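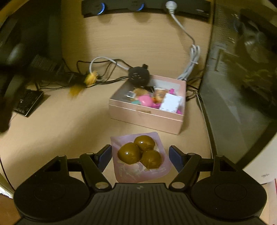
Desk snacks are a serious business and most of us do them badly. Ask anyone who works past six. You open the drawer and there's a bent muesli bar, a sachet of soy sauce, some mints welded together. Cheuk-hei Wei got sick of it in May and started a list, then a spreadsheet, then (her partner's word) a problem. Her rule is one small packet on the desk, three pieces in it, finish it and get back to work. Shiny brown things the shape of little eggs, say, bunched up tight under glossy, half-see-through film, with a bit of pale pink-lilac round them and some greenish leafy print down the bottom. Sits nicely on a pale wood desk. Doesn't roll. Gone in two minutes.

I went to see her at the Dririlari building, fourth floor, lift out of order, so I arrived puffing and was handed a cup of tea and a mandarin. She does accounts for a lighting firm called Vivard. Long desk, two screens, a cardigan on the chair that has plainly lived there since winter. Everything else squared away.

"People buy the big bag," she said. "The big bag is a trap."

Big bag, big trouble. You know how it goes. Clip it shut, open it, clip it shut, lose the clip. By arvo tea there's salt in the keyboard and you feel a bit crook. The small packet costs more per gram, no getting around that, and it makes more rubbish. She's not thrilled about the rubbish. Keeps an old envelope in the bottom drawer for the wrappers and takes them home, though where they go after that she was vague about.

So what goes on the list. Dried fruit, nuts, hard lollies, the sesame bars from Liu on the corner, which are brilliant and shed like a labrador. Nothing that needs a spoon. Nothing with a smell that gets to the next desk, and here she has opinions about tuna I've been asked to leave out. Crunch is allowed before ten and after four. In between there are phone calls.

The list got out, as lists do. Tiruwork Tefera from the third floor asked for a copy and then rang back with corrections. He is a rye crispbread man. Thinks sweet things at a desk are a mistake full stop, you get twenty good minutes and then your chin's on your chest. Wei thinks crispbread is cardboard with a good publicist. They've been at it for months by email, very polite, subject line just "Re: Re: crumbs".

What they agree on is the box. A small one, with sides, kept in reach but off to the back, behind whatever you're eating. Wei says a pink one is fine, any colour is fine, so long as it's rigid and you can't fit a family-size anything in it. Tefera has a biscuit tin from Zirnel with a dent in the lid. Fill it once a fortnight, no top-ups. He fills his on the tram home from the market, on his lap, to the interest of other passengers.

And the budget? She does 30 dollars a fortnight and some 5 of that goes on things she's never tried. This is where the fun is. Odd packets off the bottom shelf, labels half understood, bought purely on looks. Some are dreadful. There was a plum thing in June she still talks about the way other people talk about a car accident. But every so often one is a ripper and goes straight on the list, and she'll walk it down to the third floor and put it on Tefera's keyboard without a word.

The spreadsheet is at 1534 rows now. Columns for crunch, for mess, for wrapper noise (scored out of ten, foil does very badly), for wether you'd share it. I asked to see the top ten. She scrolled for a while, thinking about it, then said they change too often and offered me a dried apricot instead.

If you're starting from nothing, she'd say clean the drawer first. Properly, with a damp cloth, bin the mints. Then buy five different small packets, not five of the same, and eat them over a week on a clear bit of desk where you can see what your doing. Write down one word for each. Hers for that first week were good, good, dusty, no, again.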